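Folding kit gets a quieter second version

Plodonitz began shipping the second version of its Swati cloth-folding kit in April. We spoke to the product lead at the company's Prestadstead office about what buyers get for their money.

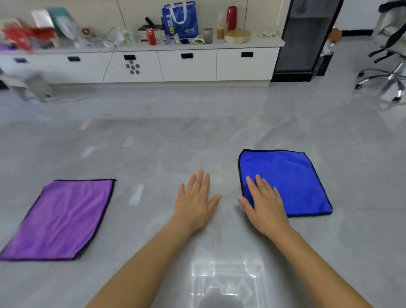
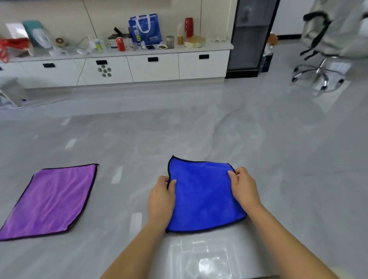

Swati is sold as an add-on for small two-armed robots, and comes with 14 recorded folding tasks and a year of support. "Most customers want towels first," the product lead said. "Shirts can wait." Microfibre cloths with a dark bound edge, like the blue and purple ones on the tiles, are among the items it handles best. "The binding gives the software a line to follow. A plain white cloth on a pale floor is harder, and we say so in the manual."

Shiny surfaces were the main complaint about the first version, which was called Aria. "It took a ceiling light for a corner — more than once," she said. Each new task now needs 200 demonstrations by hand, and customers can record their own or pay Plodonitz to do it.

Support costs 79 pounds a month after the first year. Asked about fitted sheets, she said they were not on the list and she would not give a date.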